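Home Reviews Workshop Kitchen Laundry About Search

Dultura bench arms: can they do the boring jobs yet?

Last updated: May

The Dultura is sold as a pair of arms for a workbench or a kitchen counter. The brochure has it folding tea towels, stacking plates, flattening cartons and putting flat stock on a shelf. I have had the pair running for eight weeks at the shared workshop in Stotville, and I gave them the chores that get left until last.

Short answer: some of them, slowly, if you set things up first. I would not buy it for the house.

Setup

Allow a full afternoon. The arms clamp to the bench and need a stiff one. Our first choice was a folding trestle and it shook badly enough that the arms kept stopping themselves. On a proper table they settled down. The software that comes with it is called Morais. It is easy to read and the stop button is large and always in the same corner. Teaching a job means moving the arms through it by hand several times. The manual suggests 26 run-throughs for a new job, and I found that fewer gave poor results. By the end of that your shoulders know about it.

Flat things

This was where I spent most of my time, as sheets, panels and flattened packaging are what we shift every day. A person picks up a panel by sliding it over the edge of the bench and pinching it. The arms can be taught the same trick and they are fairly good at it. Once the fingers have hold of an edge they keep it, even when the surface is slick. What they are bad at is knowing where the far corner has got to. Anything wide swings a bit on the way up, and if there is wrapping lying about they don't know to clear it first. You do that, or you teach it as another job.

Shiny bench tops cause trouble too. Under our overhead lights the cameras sometimes took a bright patch for an object and went after it. A grey blanket over the bench fixed most of that, though then the blanket rucks up.
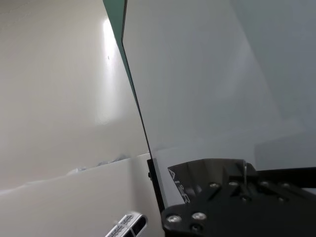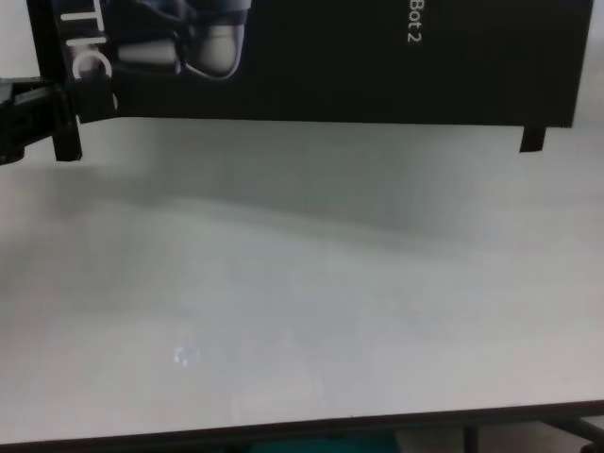 First: a pale grey-green panel at the gripper. Second: a black printed panel over the white table.

I scored the lift-and-turn job on a day when everything had been taught properly and the lights were left alone. The first nine panels went through without me touching anything. Then one slipped at a corner and the arms carried on with the turn anyway, holding nothing much. That is the fault I would most like fixed. A worker who drops something notices.

Household jobs

Plates: fine, provided they are all the same plate. Mixed crockery was a mess and I stopped before something broke.

Tea towels: it folds them in half, then in half again, and the result is acceptable for a drawer you don't show anyone. A single towel took eight minutes at the default speed. Turning the speed up made the folds worse.

Wiping down: it wipes where you taught it to wipe. If the spill is somewhere else, the spill stays there.

Bins: no. The bag tears or the fingers miss the drawstring. I gave up on this one early.

Compared with the Divley

The Divley is the cheaper one, with a single arm. It is quieter and takes up less of the bench, and for moving small parts from tray to tray I'd pick it. It can't manage a panel of any size on its own. The Dultura earns the extra money only if you have wide or floppy things to handle.

Noise, cleaning, odds and ends

The noise is a low whirr with a click at each grip. You can talk over it. Dust gets into the recesses and has to be brushed out, and the finger pads mark easily. The power supply runs warm and the lead is too short for our wall sockets. Spare pads came in the post within the week, well packed.

Verdict

Worth a look for a small shop with one repetitive flat job and someone patient to teach it. For a home, keep doing your own tea towels and check back when it can tell that it has dropped something.

Recent reviews
Divley single arm, long-term notes
Folding trestles that don't wobble
Robot mops on old floorboards
Bench clamps under a heavy load
Cordless label printers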